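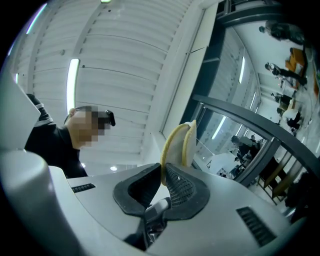
How long should a cooked flatbread rest before it is stacked?
Seven minutes on the wire rack, turned once, then into the cloth-lined tin with paper between each round.

Workshop notebook, Tuesday, June
Bench: Stasiv room
Entry by Asger Kirkegaard

Purpose. To settle a handling method for the thin rounds before the Parodora tasting. The previous batch stuck together in the tin and a number of rounds tore when they were separated.

Batter. Plain flour, milk, egg, salt and a little melted butter, mixed by hand and left covered for 25 minutes. The flour was drawn from sack 3202 (Pratier). Each round was portioned at 70 mL. The batter thickened on standing and was let down with a spoonful of milk before the second half was cooked.

Cooking. Medium heat, pan wiped with butter between rounds. The first round was discarded, as is customary. Colour was judged by eye against the card pinned beside the stove. Rounds were turned when the surface lost its shine.

Handling. Rounds lifted by one edge fold over at the top under their own weight. The fold opens again without a mark if the round has rested. Rounds taken straight from the pan creased along the fold and were set aside for staff lunch.

Stacking. Parchment squares were cut slightly larger than the rounds. Waxed paper was tried for part of the batch and left a faint smell, so its use has been discontinued.

Outstanding. The Brallgate tin has a dented lid and does not close flush. A replacement is to be requested. Colleagues using the bench after me are asked to return the wire racks to the lower shelf and to label any batter left in the fridge.

Next session: same recipe, buttermilk in place of milk, resting time unchanged.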